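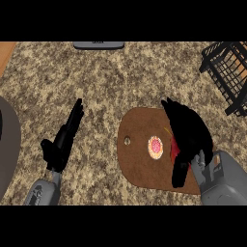

Wendia is hiring a part-time showroom assistant for its kitchen countertop store. You will greet customers, pull samples from the racks, write up orders and book measuring visits. Most people who come in are choosing between a plain surface and a speckled granite with beige, cream and dark brown flecks, and you should be comfortable talking through both with someone who has never bought a countertop before.

Hours
Three afternoons a week plus every other Saturday. The store is closed Sundays.

What we ask for
A year or more in retail or a front desk job. Clear handwriting. You must be able to lift sample boxes. Knowledge of stone is useful but we will train you. We carry the Barkora and Ezzat lines, and training on both is paid.

What you get
14 days of paid vacation a year, a staff discount and free parking behind the building.

To apply
Bring or mail a resume and the names of two references to the front desk. Applications close 26 January 2025. Interviews are held at the store and last half an hour.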